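Varora (music venue)
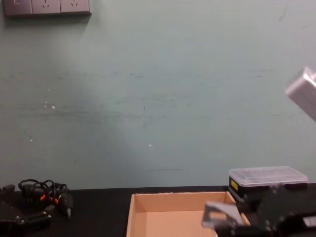
Varora is a live music venue in Prirkitz with a standing capacity of 800. It opened in July 2000 in a former grain store and is operated by Galanis, a concert promoter. The main hall is used for folk, jazz and amplified rock. The walls backstage are painted pale green, with grey wall-mounted power sockets, and show scuff marks in places. A smaller room, the Trarik, seats 90 and hosts acoustic sets.

The venue has 2 bars. Its sound system was replaced during a closure that ended on 1/4/23. Most concerts are ticketed, and under-16s must be with an adult.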